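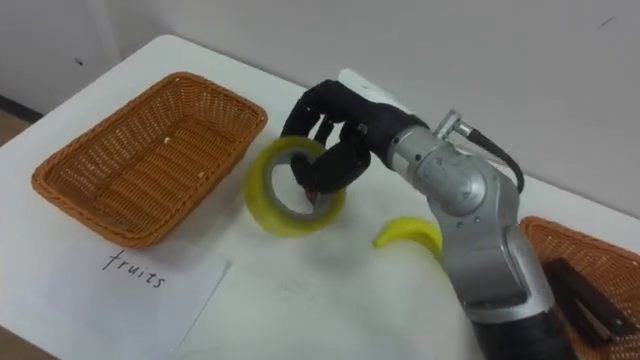
Zwischenbericht zum Projekt Clitach, Arbeitspaket 3
Stand: 25. August 2023

Das Sortieren nach handgeschriebenen Zetteln macht uns im Moment am meisten Freude! Die Steuerung bekommt keine Objektliste mehr, sie liest das Wort vor dem Korb und entscheidet selbst, was hineingehört und was in den anderen Korb kommt. Trainiert wurde mit 711 ferngesteuerten Demonstrationen, davon 236 mit Gegenständen, die sich nur durch die Öffnung oder am Rand greifen lassen (Kleberollen, Tassen, Ringe).

Gerade bei diesen Griffen hat uns das Verfahren von Namus überrascht: Die Finger suchen den Innenring inzwischen von sich aus, auch bei Rollen, die im Training nicht vorkamen. Die Zuordnung nach Zettel gelingt in fast 8 von zehn Durchläufen. Schwierig bleiben kleine Teile, die der Unterarm beim Anfahren verdeckt; dann greift die Hand manchmal zu früh zu.

Das Modell läuft jetzt vollständig auf dem Rechner im Labor, die Anbindung an Hornavar ist damit für die Versuche entbehrlich. Die Auswertung der Fehlgriffe teilen wir uns mit Myklebust.

Bis Oktober folgen Versuche mit vertauschten Zetteln und mit drei Körben. Mittelabruf und Zeitplan bleiben unverändert.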